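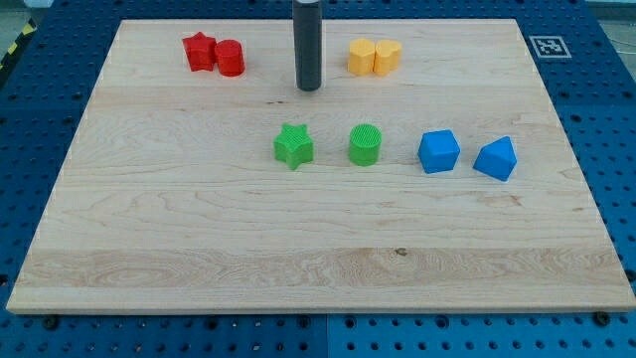
Jelthorpe Worktops – Frequently Asked Questions

Last updated Fri 30 March

Which woods do you sell?
Oak, ash, beech, maple and walnut. We stop taking walnut orders each August while the yard is closed for stocktaking.

Will my worktop match the sample?
Not exactly. Samples are small and show only a little of the grain. A full board may have knots, streaks and changes in colour along its length. If you want a plain board, write "select" in the notes box when you order.

How long does delivery take?
Made-to-measure tops take 7 weeks. Stock lengths are sent out within 5 working days. We deliver to the kerb only, so please have a second person there to help carry.

How much is delivery?
£40 on the mainland. Ask for a quote for islands.

Can I collect?
Yes, from the Sornodska Road unit, by appointment. Bring your order number and blankets for the van.

Do you cut holes for sinks and hobs?
Yes, for made-to-measure tops. We need the maker's template or the sink itself. We can't cut from a photo or a rough sketch.

What finish should I use?
Any food-safe oil. Tops leave us with one coat, and you should put on three more before use, both sides and all edges. Leave each coat overnight. After that, oil when water stops beading.

Can I put hot pans on it?
No. Use a trivet.

My top has started to bow. What now?
Check that the underside was oiled and that the fixings let the wood move – slotted brackets are in the fitting pack. Most tops settle once both faces are sealed. If yours hasn't after a month, send us photos and the room's humidity reading.

Can I return it?
Stock lengths, yes, if uncut and unoiled. Made-to-measure tops can't be returned unless faulty.

Who do I contact?
Ayanda Zwane in customer orders, extension 178.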